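Reading the second notice before the first one expires

April
By Dace Liepiņa
2 min read

My water utility, Galesari, changed its billing cycle this spring, and I spent a Thursday evening working out what that did to the shutoff schedule. The short version is that the due date moved and the notice period stayed put.

Under the old cycle, a past-due letter went out 8 days after the due date. It still does. The bill itself now closes earlier in the month, so the letter can arrive before a paycheck that used to cover it. My balance was $340, which included two estimated readings from when the meter box was under water. 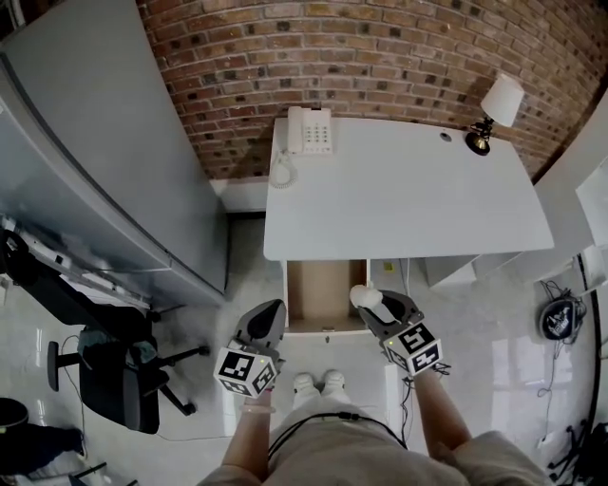 Estimated readings are corrected on the next actual read, but the late fee is figured on the estimate. You have to ask for it to be refigured. Ye-seo Yook in the billing office did mine over the phone and gave me a reference number, which I wrote on the bill.

A payment plan stops the shutoff clock on the day it is entered, and the day you call may be earlier. Mine was entered two days later. If you pay through Nudeva, the posting date is the one that counts as well.

I still don't know how the sewer charge is handled when a reading is corrected. It is a separate line and did not change on my new bill.

Contact | © Dace Liepiņa | Back to top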